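Small Loan Access Program: Progress Report to the Tresard Fund
February 23, 2020

Work on the loan access program has continued on the schedule set out in the grant agreement. This report covers the period since our last update and describes lending, repayment, the application process, and what we plan to do with the remaining money.

Lending

We made 41 loans in the period, out of 63 completed applications. Most of the borrowers had either a low credit score or no credit file at all. Car repairs were the most common purpose, followed by rent deposits and medical bills. The Millet office took in more applications than Brora, as it did last time. The Brora office is only open part of the week, and people there tend to call before they come in.

Of the applications we did not approve, the usual problem was that the applicant already had payments due on several other debts and a new one would not fit in the monthly budget. We sent each of these people a letter giving the reason and offering a meeting with a budget counselor. Not many took up the offer. We have rewritten the letter so that the phone number is near the top, and we will report next time on whether more people call.

Repayment

Two loans are more than a month behind. In both cases we are in touch with the borrower and have agreed to smaller payments over a longer term. No loan has been written off. Late fees were waived in the first month for anyone who called us before the due date, as allowed under the lending policy.

Payments are now reported to a credit bureau. Setting this up took longer than planned. The file format had to be corrected more than once, and the early payments were sent in a single batch after the format was accepted. Borrowers who asked why nothing showed on their reports were told about the delay by mail.
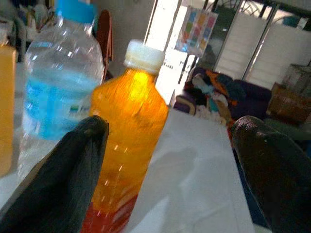
A plastic bottle of orange-amber liquid with a white screw cap.

Application process

The paper form has been cut from six pages to two. We dropped the questions that repeated what is on a pay stub or bank statement, and put the income and expense tables side by side. Applicants can still ask a staff member to fill in the form with them, and many do.

We also started accepting a letter from an employer in place of pay stubs. Driltex, which employs a number of our applicants, agreed to provide these letters on request. They confirm start date, hours, and rate of pay. We still call the employer before making a final decision.

The online form is not ready. The vendor's test version lost uploaded documents when the applicant went back a page, and we would not accept it in that state. A corrected version is due soon, and the final payment to the vendor is on hold until it passes our tests.

Budget

Spending is in line with the approved budget except for printing, which is over because of the new forms and letters. The difference was covered from the travel line. We are not asking for any change to the grant total. The loan pool itself has not been used for operating costs.

Next steps

Evening hours at Millet will begin in May, along with a short class on reading a credit report. We also plan to review the loan limit, as several applicants needed slightly more than we can now lend. Any change to the limit will be sent to the Fund for approval before it takes effect. The loan ledger and the bank reconciliation are attached.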